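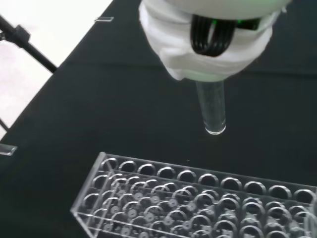 Leltentの透明アクリル試験管立てを使ってみた

読了時間 4分

試験管立ては木製とワイヤー製を長く使ってきたが、割れたり錆びたりで買い替えが続いたため、今回はアクリル製を選んだ。購入したのはLeltentの試験管立てで、通販店Floltauでの価格は税込785円。9月に注文し、机の上に出したまま使っている。

先に結論を書くと、試験管を立てて並べておくだけの用途なら十分に使える。加熱した試験管を扱う人や、屋外に持ち出す人には勧めない。

形と作り

箱形の本体に天板が付き、天板には丸い穴が列になって並んでいる。前面の下のほうにも小さめの丸い穴が一列ある。全体が透明で、色の付いた部品はない。

届いたときは両面に保護フィルムが貼られていた。穴の縁に残ったフィルムが細かく、全部はがすのに792秒かかった。動画を撮りながら作業していたので時間が残っている。爪だけでは取りにくく、途中からピンセットを使った。金属のピンセットは先が当たると傷になるため、樹脂製のほうがよい。

穴の切り口はなめらかで、指を当てても引っかかりはない。天板と側面の接着部分に小さな気泡が2か所あったが、ぐらつきはなく、返品はしなかった。

穴の大きさ

手持ちの試験管は丸底の細いものと、それより一回り太いものの二種類。細いほうはすんなり入り、少し遊びがある。太いほうは途中で止まった。商品ページには穴の径が書かれているので、買う前に自分の試験管の外径をノギスで測っておくべきだと思う。私は測らずに注文し、太いほうは以前の木製の立てに戻した。

遊びがあるぶん、試験管は穴の中でわずかに傾く。観察用に並べて写真を撮る場合、傾きが気になるかもしれない。私は天板の下に薄いゴムの輪を挟んで直している。

見え方

透明な立てを選んだ理由は、中身を横から確認したかったからだ。木製の立てでは、液の下半分が板に隠れて見えなかった。アクリル製は側面からも底のあたりまで見える。

一方で、暗い色の台に置くと立ての輪郭が分かりにくい。黒い天板や黒い布の上では、縁が細く白く光って見えるだけになる。

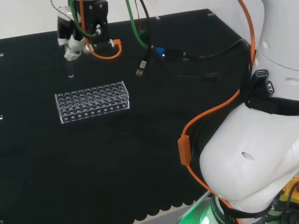

黒い布の上で使っても滑らないか。

布の素材による。手元の艶のない厚手の綿布では、試験管を抜き差ししても立てはほとんど動かなかった。化繊の薄い布では布ごとずれたので、端を留めるか、布を外して直接台に置いたほうが安定する。

木製、ワイヤー製との比較

以前使っていたSequeiraの木製は重さがあり、片手で試験管を抜いても動かない。ただし水を吸うと黒ずみ、乾くまでに時間がかかる。ワイヤー製は水切れがよいが、錆が出た箇所から塗装がはがれた。

アクリル製はその中間ほどの使い心地だった。空のときは軽く、端のほうの試験管を勢いよく抜くと本体が少し浮くことがある。水はすぐ拭き取れる。重いものを上に載せたり、落としたりすれば割れるはずで、棚の高い場所には置かないほうがよい。

手入れ

ぬるま湯と中性洗剤で洗い、柔らかい布で拭く。アルコールやアセトンは使わない。アクリルは溶剤で白く曇ったり、細かいひびが入ったりする。消毒のつもりでエタノールを吹きかける人は多いと思うが、この製品には向かない。食器洗い乾燥機も熱で変形するおそれがあるので避けている。

穴の内側は布が届きにくく、綿棒を使った。乾いた布で強くこすると静電気でほこりが付く。黒い台の上ではこのほこりがよく目立つ。

良かった点
・中身が横から見える
・水を吸わず、拭けばすぐ片付く
・穴の切り口がなめらか

気になった点
・保護フィルムをはがす手間
・細めの試験管は傾く
・溶剤と熱に弱い
・空の状態では軽い

評価は5点満点で4点。フィルムの件で1点引いた。細い試験管しか使わないなら、同じものをもう一つ買ってもよい。太い試験管用にはFlusolvilleから穴の大きい型が出ているので、次はそちらを試すつもりでいる。

シェア 2　コメント 4

お問い合わせ ｜ © 試験管と道具の記録 ｜ ページの先頭へ戻る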